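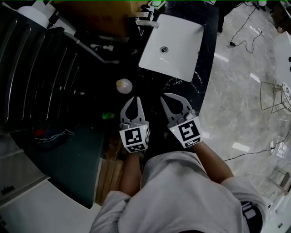 Teaching with the hand grippers: your questions

Do I need to know any coding?
Nope! I'm Conceição Matos, I look after the demo sessions at Bimdale, and I couldn't write a program to save my life. You hold a gripper in each hand and do the chore the way you'd do it at home.

What are the checkered cubes for?
They're markers. The software uses them to work out where each gripper is and which way it's tilted, so please keep your sleeves off them.

How fast should I go?
Slower than you'd like. My first go at Halvorsen (our sink and counter task) was a blur and we binned the lot. Let the fingers close all the way, then lift.
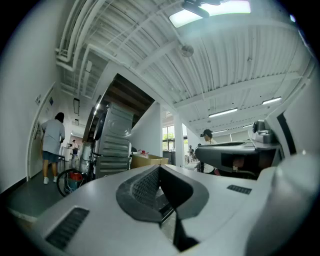 Once you've found a pace you can stick with it for the whole session, and your wrists will thank you. We have 187 demos of Halvorsen so far and we're after 236, so there's no rush.

What if I drop something?
Keep going! Pick it up and finish. A good recovery is handy for the robot to learn from, and I label those ones myself.

Can other people be in the room?
Sure, it's a shared space and folks wander through.
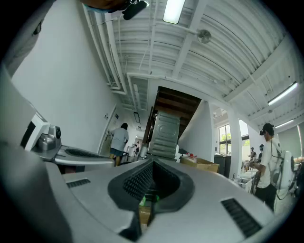
Just don't let anyone hand you things partway through a demo, or we'll have to do that one over.

Can I do it by remote control instead?
Yes, that's Proltlow. It takes a bit more practice, so ask me for a spot in July.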